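December, evening

Spent most of the day on the equipment list for next year, which has to go to Graltdale before they close for the holidays. I had hoped to get it done by lunch. It is now past eight and I have only just put the lid on my pen.

The main question is still the second arm. Skiment sent their revised quote this morning and it is better than the last one, though it leaves out delivery and the training day. Ibarra's is higher but has both in it. I put them next to each other on one sheet and the gap is 1711, which sounds a lot until you add the things Skiment wants extra for. Then it is nearly nothing. I rang Ibarra to ask how long they would hold the price and was told 20 days.

Gonzalo Benítez thinks we should wait until spring and spend the money on fingers and spares for the arm we have. He made his case over coffee and again by email, with a table. I don't agree with all of it but he is right about the spares. We were down for 2 weeks in the summer over one small part, and I had no line in the budget for it then either. 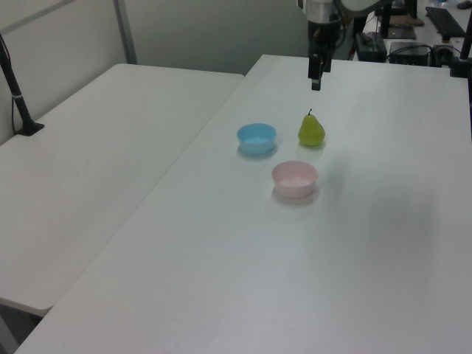 Small things are what I always forget to budget for. The arm gets its own page in every plan, and then the clamps, cables, poles and bits for people to practise with come out of whatever is left at the end. I have put in a proper line for test objects this time. A plastic bowl costs next to nothing, and the light blue one and the pale pink one do the job perfectly well, but we go through more of this stuff than anyone would think and it all ends up on my own card. The pear is the same. Gonzalo wants a full set of fruit in different sizes, and something soft as well. I have written down 182 for the lot and will see if anyone at Graltdale objects.

Then there are the tables. If we get the second arm it needs something solid under it, and Plekwood have said they can make one to match the height we want. Their price is fair. The trouble is the wait, as they won't start cutting until they have the deposit, and I can't pay the deposit until the plan is signed. I asked if they would take an order number in place of the money. They are going to ring me back. I am not holding my breath.

Also need to think about where it would go. I walked up and down with the tape measure after everyone had left and got two different answers for the same wall. Will do it again in the morning with someone on the other end of the tape.

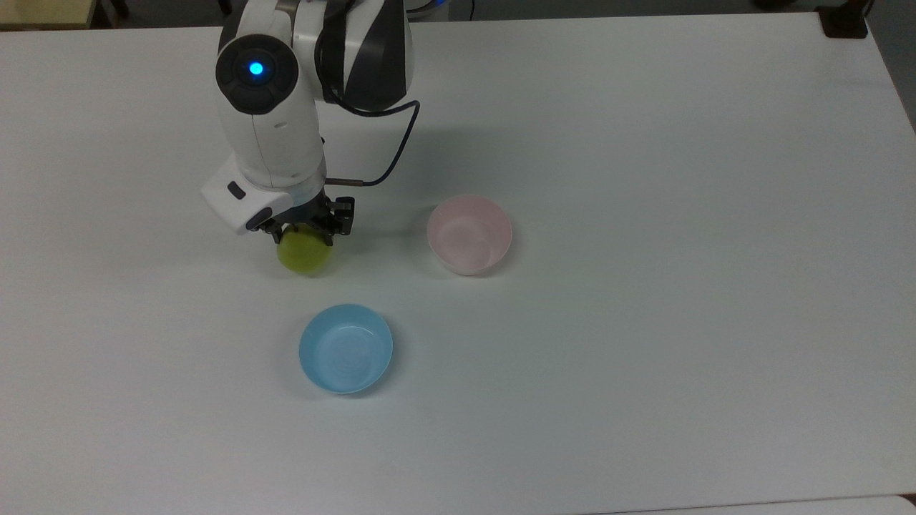

Even if the wall turns out long enough, there is the power to sort out, and I would want the electrician's price in the plan before it goes off. I left him a message at four. No reply yet. If I don't hear by tomorrow afternoon I will put in the figure from last time with a bit added and mark it as a guess.

So as it stands the plan has Ibarra for the arm, Plekwood for the table, spares in full as Gonzalo asked, and the small things on a line of their own. I have kept Skiment's quote in the folder in case Graltdale ask for a cheaper version – they usually do.

Home late, toast for tea. Must remember to ask Ibarra whether the training day can be split into two mornings.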